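Scoring a two-arm pick-and-place task so the score means something

Usholm Robotics Club, build notes
Last edited Thursday, January 20, 2022

I have sat through a lot of club demos. Most go the same way. Somebody dims the music, the arm picks up the object, everyone claps, and a slide comes up with a success rate on it. Ask how many tries went into the rate, or who decided what a success was, and you get a shrug. Two years ago I was the one shrugging, so I'm not claiming any high ground.

This page covers how we set up and score a tabletop task for the Van Loon student round. It won't make your robot better. If you follow it your number will probably go down, and you should expect a grumpy meeting when it does.

What you need

Any two-arm table set-up will do. You also need at least one camera that doesn't move, a timer everybody can see, a roll of painter's tape, a printed score sheet, and one person who didn't write the code. The last one is the hardest to find in a club of our size. Ours is Nele Meijer, who joined to do the electronics and has no feelings whatsoever about our grasp planner.

Step 1. Write the task down before you touch anything

One sentence, present tense, with the end state in it. Ours for this term reads: "The cucumber is in the basket, neither arm is touching it, and the oven has not been shifted." Gijs Jacobs wanted "the robot transfers the cucumber", and we argued over it for most of an evening. Transfers it how far? If it rolls out again, was it transferred? A sentence about where things end up can be checked by a person with eyes. A sentence about what the robot does can be bent until it fits the run you just had.

Print it. Tape it to the score sheet. Don't edit it mid-session.

Step 2. Pick objects you haven't been nice to

Clubs love foam blocks because foam forgives everything. We use a real vegetable, a plate, a basket and a toaster oven. The vegetable changes from week to week, and that annoys the coders, and it is meant to. If your grasp only works on one particular cucumber, what you have is a trick.

Keep something bulky in the workspace too. A bare table flatters any motion planner. The oven is there to be in the way, and it costs us more failed runs than the grasp does.

Step 3. Fix the layout, then vary it on purpose

Mark a home position for each object, and write down which way it faces as well as where it sits. Then make a list of variations before the session: plate turned, vegetable at a different angle, basket a hand's width off, oven rotated. Shuffle the list. Run it in the shuffled order.

Don't let the operator choose the next layout. They'll pick an easy one after a failure every time. I've done it myself without noticing, and Abílio Matos has me on video.

Step 4. Check every camera before the first run

Look at the live view from each camera with the objects in their home positions, then again with each wrist moved to somewhere awkward. Save a still of each and keep the stills with the score sheet.

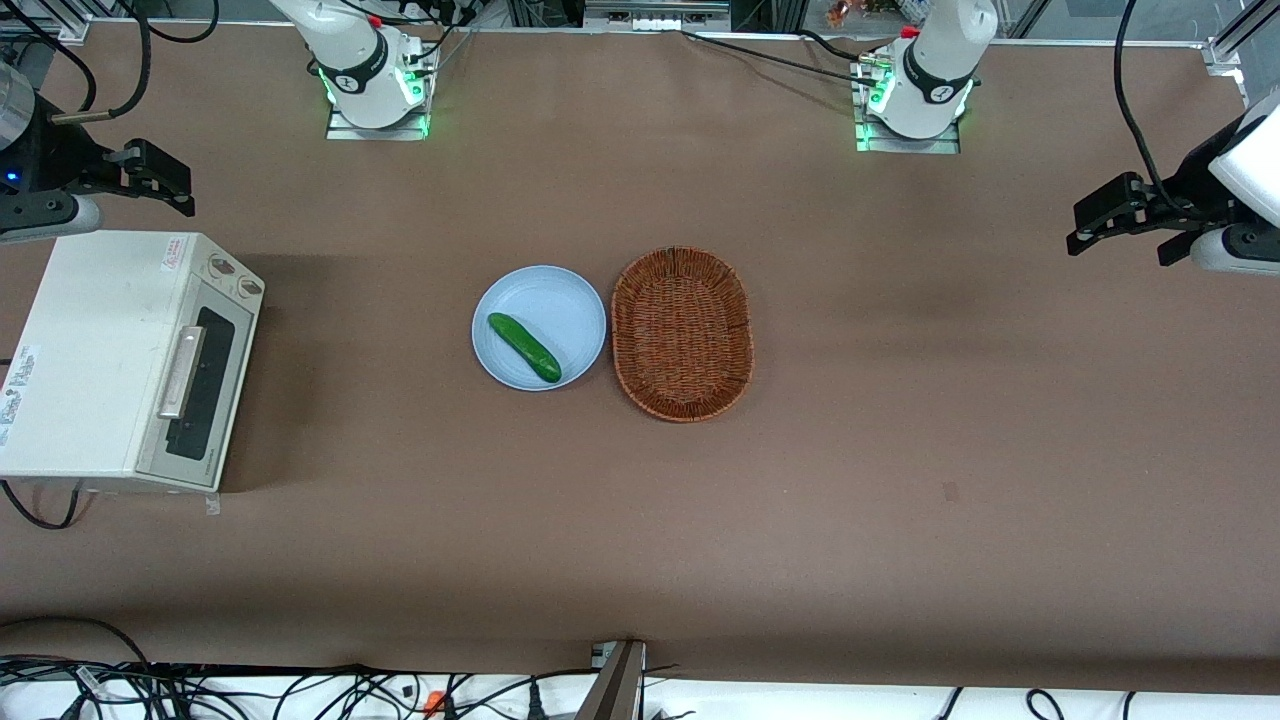
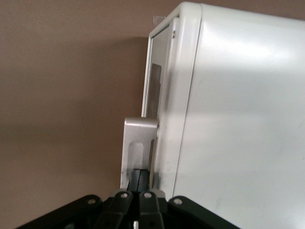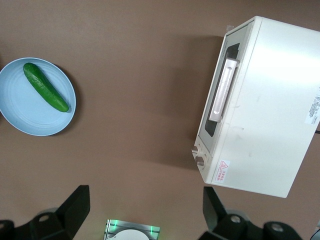
Camera checks are where I trust our own code least. People talk about a wrist camera as if it were a pair of eyes on the end of the arm, and it's a fair way off that. With the open gripper over the table, as in the last still, you get the cucumber, the plate and the oven's handle and knobs in one view, and it all looks very promising. But the basket isn't in that view at all. You have to go back to the fixed camera to find it, right up against the plate on the side away from the oven. So any plan which relies on that wrist view alone is guessing about its own target, and if it works, I'd want to know what else it was using.

The middle still is the other half of the argument. A large white casing takes up most of the right side, a plain wall takes up the left, and there's no vegetable anywhere. A policy that has learned "find the green thing" has nothing to go on from there. Whatever your software does with a view like that, write it down before the session. Ours used to report high confidence and carry on. Now it backs off and waits.

Step 5. Set a time limit and stick to it

We give each run 90 seconds. Start the timer on the operator's word and stop it when the end state is true, or when time runs out. No extensions for "it was just about to get it". I've heard that sentence in three languages.

If your arms are slow, set a longer limit, but set it ahead of time and print it on the sheet. Quoting a success rate without a time limit is a bit like quoting a fuel economy number for a car that's been left in the driveway.

Step 6. Do enough runs, and count all of them

We do 40 per session. I'd like more, and Flor Bedoya, who books the room, would like fewer. Ten is too few to say much of anything. You can get eight out of ten one night and five out of ten the next with the same code and the same fruit bowl.

Every run goes on the sheet once the timer has started. Cables snagging counts as a failure. Software crash, failure. Operator hit the wrong key, failure, with a note. The only run you may void is one where a person touched an object on the table, and the observer makes that call, never the coder.

Our last full session came out at 31 successes. On the club chat the week before, the number going about was "basically always". I'm quite happy with 31. I'd be happier if people quoted it.

Step 7. Record interventions separately

Some teams let the operator nudge the arm by remote and still count the run. I have no objection to nudging while you're learning the task, but put it in its own column. We had 2 assisted runs in that same session and both are marked as failures, with "assisted" written beside them. The Stodel team counts theirs as successes. Their rules allow it and they say so up front, so fair enough, but you can't set their figure next to ours and compare the two.

Step 8. Read the failures before the average

Sort the sheet by what went wrong. We use these headings:

Missed the object
Had it, dropped it
Hit or shifted something
Ran out of time
Software stopped
Other (say what)

If "other" is the biggest pile, your headings are no good and you need new ones. In our case the biggest was "hit or shifted something", and nearly all of those were the wrist passing too close to the oven. The fingers were fine. We'd spent most of a month tuning the fingers.

Go back to the video for each failure and look at the fixed camera first. It's duller, but it shows both grippers at once and it isn't moving about with the arm that made the mistake.

Step 9. Be careful with the software's own report

Our logging runs through a script called Tastach, which Gijs wrote and which I'll admit is tidy. It marks a run as successful when the gripper opens over the target area. That means it will cheerfully score a point for an arm that opened over the basket with nothing in its fingers. Gijs says this is fixed. I've asked to see it fail correctly, with somebody deliberately leaving the cucumber off the table, and until then the paper sheet wins any disagreement.

Do this test with your own logger. Run it with the object missing, then with the target missing, then with the arms parked. If it ever says success, stop and sort that out before you collect anything else.

Common problems

Observer gets bored. Swap halfway through. Have both observers score the first few runs together so you know they agree about what "in the basket" means. Ours didn't, at first. Is it in if one end is resting on the rim? We decided yes, and wrote it on the sheet.

Cucumber goes soft. Replace it between sessions, never during one. Note the length and thickness of the new one.

Lighting changes. If your room has windows, either cover them or make time of day one of the variations. Don't find out in the competition hall, as we did.

Somebody wants to fix a bug mid-session. Then the session is over. Start again from run one with the new code. You'll hear a lot of complaining about this rule, mostly from whoever wrote the bug.

Good result, suspicious result. Repeat it on another day with a different operator. Maricruz Manríquez ran our repeat from the written instructions alone and found that step 3 was missing the oven's orientation entirely. It's in there now.

The blank score sheet is in the club folder, along with the variation list. The February session will use the same sentence from step 1 and a new shuffle, and Nele has the timer.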